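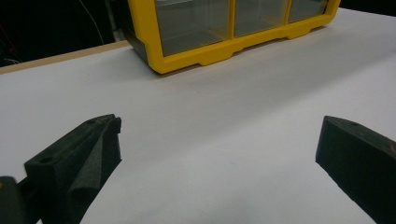
手持夹爪换海绵垫、收指尖间隙、重新标零，我的一整套做法

上次发了那篇讲 Bikden 手持夹爪开箱的，评论区问得最多的居然是垫子怎么换。行，那就单开一篇，把我自己换垫子、调手指、标零的过程从头到尾写一遍。我手上这把是配 Latley 采集软件用的，跟 Stostley 那款结构有点不一样，手指安装的思路倒是差不多，用那款的朋友可以看前面大半篇，标零那段跳过去就行。

先说什么时候该换。海绵垫这东西坏得很慢，每天都在用反而看不出来，我第一次拖到夹抽屉的时候老是打滑才想起来去看，结果垫子已经被压得跟鞋垫似的了。后来我养成一个习惯，每次采集之前先拿手指头按一下垫子正中间，松开以后看它回弹。马上弹回来的接着用，慢吞吞鼓起来的记一笔，按下去就是一个坑的当场换掉。边上起一点毛没关系，海绵表面本来就毛毛的，别手贱去揪，我揪过，越揪越大一片！

还有一种情况要换：垫子从指尖那头翘起来了。翘一点点也得处理，它会在夹东西的时候往里卷，卷成一个小鼓包，然后你张开的时候两边看着就不对称。很多人以为是手指歪了，拿扳手一通拧，把好好的安装位拧乱了，最后发现是垫子的事。所以顺序请一定记住，先看垫子，再看螺丝，最后才轮到标零。

要准备的东西

内六角扳手一套，小号的那种，最好带球头。新的海绵垫，买整张回来自己裁也行，买裁好的也行。双面胶，薄的，别用那种泡棉底的双面胶，垫子底下再垫一层软的，夹起来会晃。塑料刮片，旧会员卡也可以。无水酒精和无尘布。一把新刀片，旧刀片裁海绵会拖边，裁出来像狗啃的。塞尺有最好，没有的话后面我会讲用卡片凑合的办法。再来一个小碟子放螺丝，浅色的，黑螺丝掉进去一眼能看见。

垫子的材质我试过几种。太软的夹硬塑料的边会陷进去，松开的时候粘粘乎乎地跟着走；太硬的夹光滑的面又站不住。我现在用的是 Arruda 的深灰色中密度海绵，整张的，一张能裁好多片，裁剩的边角料我都留着，垫桌脚、塞线孔都好使。颜色上我建议深灰或者黑，白色海绵用两天就脏得没法看，而且手腕上的摄像头一直对着它，反光也讨厌。

桌面清一清再动手。我都是在平时采集的那张白桌子上干活，面上什么都不放，螺丝滚了也好找。要是桌面不平或者铺了桌布，等会儿调手指高低的时候你会非常痛苦，信我。

第一步，断电，放线

先把 Latley 里的采集停掉，软件退出来，再拔线。别反过来，反过来的话它会留一段没写完的文件，下次打开一直提醒你修复，烦得很。手柄里面带电池的型号记得把电源键长按到灯灭。

线也顺手理一理。垂在桌子后沿的那根特别容易被桌边磨，我现在是在桌沿上包一小段软管，线从软管里过。以前没包，外皮磨出一道白印子，看着心惊肉跳的。

第二步，拆手指

手指根部的螺丝在侧面。先别急着拧，用油性笔在手指根和座子的接缝上画一道短线，左右各画一道，装回去的时候对着线放，能省下后面一半的调整时间。我自己两边的记号画得不一样，左边一道，右边两道，左右手指长得太像了，混了真的会装反（别问我怎么知道的）。

拧的时候每颗先松半圈，都松了再一颗颗拿出来。要是有一颗死活不动，八成是上次打了螺纹胶，用电吹风对着吹一会儿再拧，千万别加长杆硬来，内六角拧圆了那天下午就全交代了。热风也别贴太近，手指要是打印件，吹软了会变形。

手指上还有几个小圆孔，靠指尖也有，那几个孔里不要塞东西，也不要让胶流进去。有些附件要用它定位，堵上了以后再想清出来，得拿针一点点挑。

拆下来的手指放在碟子旁边，指尖朝同一个方向。拿起来对着光看看内侧的面有没有裂纹，重点看棱角和螺丝孔周围。我有一根就是在孔边上裂了一条头发丝那么细的缝，夹轻的东西完全正常，夹重一点的时候咔的一声，啪，断了。有裂纹的就别惜着用了，直接换。

第三步，去旧垫

从根部往指尖方向撕，动作慢一点，角度压低，几乎贴着面往后拉。撕得好的话胶会跟着海绵一起走，撕得不好就会留一层海绵渣在上面，黑乎乎一片。有渣就用塑料刮片推，推不动的地方滴一点酒精，等一分钟再推。不要用刀片刮！刮出来的毛刺会把新胶顶起来，第二天就翘边。

刮干净以后用无尘布沾酒精擦，擦一遍，换一面再擦一遍，然后晾着。我一般这个时候去泡茶，回来差不多干透了。有人问能不能用洗甲水，别用，有的塑料碰到丙酮表面会发粘，发白，那就真救不回来了。

第四步，裁新垫

拿撕下来的旧垫当样板最省事，前提是它还是完整的一条。旧垫已经变形的话，就用硬卡纸在手指内侧面上拓一个轮廓，剪下来当模板，写上左右，留着以后用。我的模板是用麦片盒剪的，用到现在边都起毛了，还能用。

宽度我会比手指内侧面窄一丢丢，两边各让出一线，这样夹的时候海绵往外挤也不会挂到棱角。长度从指尖一直到根部，指尖那头我喜欢多留一点，包过去，让它有个圆圆的弧。包过去的好处是从桌面上铲薄的东西时指尖不会直接磕桌子，坏处是捏特别小的零件会糊。看你主要干什么活，捏小零件多的就齐着指尖裁平。

裁的时候直尺压紧，一刀到底。来回锯的话断面会斜，斜面贴上去，两片垫子合拢的时候就是一边先碰到。两片要从同一张海绵上裁，方向也一致，整张海绵不同位置的厚薄有时候真的有差，我吃过这个亏，标零标了一晚上标不平，最后把两片叠在一起对着窗户一看，一片厚一片薄，气得我！

第五步，贴

双面胶先贴在海绵上，再连胶带海绵一起按裁好的形状修边，这样边上不会有露出来的胶。揭底纸的时候只揭根部那一小截，先把根部对准，按住，然后一边抽底纸一边往指尖方向抹。跟给手机贴膜一个路子。抹的时候不要拉海绵，一拉它就变长，过一会儿自己缩回来，指尖那头就空了。

全贴好以后，把两根手指垫子对垫子合在一起，中间隔一张烘焙纸，拿夹子轻轻夹着放 25 分钟。夹子别太紧，会留印。

这段时间正好把座子那边清一下。滑轨上的灰用刷子刷掉，干了的旧脂用棉签带走，补一点点新的，真的一点点，牙签尖那么多。我见过有人挤了一大坨，没两天滑轨里全是海绵屑和着油的泥，张合的时候咯吱咯吱，比不上油还糟。

第六步，装回去

对着刚才画的短线把手指放好，螺丝全部先用手带进去，带到底再用扳手。交叉着来，每颗紧一点点，转一圈再紧一点点。最后的力道用短臂那头，手腕使劲就够，别上胳膊。

装好以后张到最大，看两边是不是都到头了。再慢慢合上，看垫子碰到的那一下。这个动作我会蹲下来平视着看，眼睛跟桌面齐平。理想的情况是整条垫子一起碰上，指尖稍微先一点点也可以接受。根部先碰、指尖还张着嘴的，就是座子那边内倾没调好，松开螺丝，把指尖往里带一点，再紧上。

高低也要看。把夹爪架在桌上，指尖悬在桌面上面一点，用塞尺从左右指尖下面分别过一下，手感要一样。没有塞尺就用两张一样的卡片，左边能过右边也得能过，左边卡右边也得卡。差得不多的话松一松螺丝就能调回来，差得多那就要怀疑手指是不是装反了，回去看记号。

第七步，标零

接上线，打开 Latley，先别点采集，进设备那一页，等它把手柄认出来。开合量是按编码器的读数算的，换了垫子以后，合拢的位置会比原来早一点，不重新标的话，软件里看着永远差一口气才合上，你后面录的数据全带着这个偏差。

我标零的顺序是这样的。先张到最大，松手，读数稳住不跳了，点记录张开位。再慢慢合到垫子刚刚碰上，注意是刚刚碰上，别捏，点记录合拢位。我自己这把，张开位是 1,119，合拢位是 497，你的肯定跟我不一样，不用往我的数上凑。要紧的是重复几次，每次回来的读数都差不多。要是每次合拢位都在飘，先去看垫子有没有按实，再去看手指根螺丝。

有个小地方容易踩坑，海绵刚贴上去的时候会比较鼓，用一阵子之后塌下去一点，稳定下来以后合拢位会变。所以我都是换完当天标一次，用满大概 1,000 次开合以后再标一次，第二次标完就能管很久了。Latley 的设备页里有开合计数，不用自己记。哪天你嫌麻烦不想标第二次，那就至少打开看一眼读数，跟上次的比一比。

标完点保存，然后退出重进一次，看数值还在不在。我遇到过保存按钮按了没反应的版本，当时还以为自己手抖没点上，录了整整一个星期六的数据，全是旧零点。那天晚上我吃了两碗面才缓过来。

第八步，拿真东西试

光看读数不行，得夹点东西。我固定用一个黄框的塑料收纳盒，正面是透明的小抽屉，灰蒙蒙半透不透的那种，隔条挺厚，底下一道边带浅浅的缺口和小脚。选它是图它烦人：黄框有棱有角，抽屉面又滑，新垫子要是没贴好，在它身上马上露馅。

放在白桌子靠里的位置，正面稍微斜一点对着我。夹爪先全张开，从桌子这头往里推，推的过程中看采集画面，左右两根手指应该从两边伸进来，中间留着一大块桌面。左右露出来多少不一定完全相等，手持的嘛，手腕一转就变了，但是如果不管怎么转都有一边老是往画面外面跑，就回去检查那边的手指是不是装斜了，或者摄像头支架松了。

画面里垫子也要看。指尖到根部的海绵应该是一整条，中间没有鼓起来的胶泡。深色手指配深灰垫子，在白桌面前面轮廓特别清楚，有问题一眼就能看到。背景太杂的话轮廓就糊成一团，所以试夹的时候桌面上我只留收纳盒，其他统统拿走。光从上面来，匀一点就好，别拿台灯从侧面打，手指在桌上拖两道黑影子，看着累，软件识别也跟着犯糊涂。

试夹动作我一般做这么几个。夹住框的竖条，轻轻往自己这边带，看垫子有没有在手指上面蹭动。再捏一个抽屉的边往外拉，拉出来一截，推回去。然后把整个盒子夹着稍微挪一挪位置，松开，看松开的一瞬间海绵有没有粘着不放。都没毛病就可以正式开工了。

有毛病的话照着下面找。

拉的时候垫子整片往外滑：酒精没干透就贴了，撕掉重来，重新擦，这回把茶喝完再贴。

指尖那头翘：多半是贴的时候把海绵拉长了。翘得少的可以补一小条胶压回去，夹一会儿。翘得多还是重贴吧，补来补去更花时间。

夹滑面站不住：看看垫子表面是不是沾了油，手上的护手霜也算。用湿布轻轻按，别搓，晾干再试。还是不行就换密度低一档的海绵。

合拢的时候有咔哒声：先听是哪边。手指根那边响就去查螺丝，滑轨那边响就看看是不是夹进了海绵碎渣，我有一次是底纸的一个小角掉在里面，找了半天。

读数忽然跳一大截再跳回来：查线，尤其是桌子后沿那一段，还有插头根部。换根线试试，比在软件里瞎调快。

两边垫子磨得不一样快：手法问题居多，右手拿的人容易把一边压得更重。我是每次换垫子的时候把模板翻个面，顺便提醒自己手腕放平，管不管用另说，反正磨损是比以前匀了一点。

平时怎么养

收工以后夹爪别合着放，垫子一直压着，第二天早上就是扁的。我在两指中间什么也不夹，张着，搁在架子上，指尖不碰任何东西。夏天车里千万别放，双面胶会流，流出来的胶沾灰，黑黑一圈，恶心。

每周刷一次滑轨，顺便把手指根的螺丝挨个碰一遍，只碰，感觉到紧的就过，别每次都加一点力，加着加着就滑牙了。海绵面上的灰用胶带粘，轻轻拍上去再揭，胶带选粘性弱的，美纹纸就行。

备用垫我会提前裁好几对，胶也贴好，底纸留着，一对一对用小袋子装，袋子上写左右。录到一半垫子坏了，换一对也就一杯咖啡的功夫，省得临时裁海绵手忙脚乱的。备用手指也建议有一对，垫子贴好放着，真断了直接整根换，标个零接着干活。

评论区有人问 Bikden 原厂的垫子要不要买。我买过一套，边裁得比我整齐多了，贴起来也省心，就是价钱贵，而且我喜欢指尖包过去那种弧，原厂的是齐平的。你要是捏小零件多、又懒得裁，买原厂挺好。

下一篇想写摄像头支架怎么锁才不会越用越低头，支架的螺丝比手指的还要气人。有别的想看的先在下面留言，我攒一攒。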